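### 4.2 What the small kitchens told me about stock and staffing

I'll admit I went into this part of the study expecting the owners to talk about rent. They didn't, or not much. What they wanted to talk about was rotas, and who would still turn up in February when the tips dry up and the bus from Petlow stops running after nine. I had 109 completed forms back by then, and I'd sat in on 31 longer chats, most of them held at the end of a bar while somebody polished glasses next to me (the recordings are dreadful, sorry to whoever transcribes them next).

The places fell into two camps fairly quickly. Owners with a fixed menu ordered early and ordered the same thing every week, and they kept their cooks for longer. Owners who changed the menu as they went, like the pair who run Folleo, spent far more of their time on the phone to suppliers and were always one person short. Gorazd Kneževič, who has cooked at three of the sites in my sample, put it better than I can: "If the fish doesn't come, I can do something. If the boy who cleans the fish doesn't come, we shut."

I'd like to say the figures back him up, and mostly they do. Sites that lost a junior member of kitchen staff closed for at least one service in the following fortnight more often than sites that lost a supplier. The gap was smaller in Liston than in Petlow, and I think that's down to how close together the Liston places are – people borrow each other's washers-up, and nobody writes it down. I only found out from a passing comment, so the true number of loans is anyone's guess. I've left them out of the main table and put the ones I could confirm in the notes.

Training was the bit I got wrong. My form asked how many hours a new starter was shown the ropes, and most owners just wrote "until they've got it". Dineo Joubert had warned me about this when she read the draft, and I should have listened! We rewrote the question for the second round and asked instead for the first shift a starter worked alone, which people could remember without any trouble.

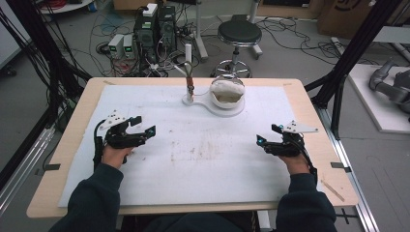
**Figure 5.** Two hand-held grippers at a table covered with white foam.

The answers to the new question were much more useful. At Lekota, where the kitchen seats about 200 covers on a good night, a starter was on their own by the fourth shift. The smaller places took longer, oddly enough, and I suspect that's because the owner is usually standing right there and can't help stepping in. I come back to this in the next section, where I look at pay.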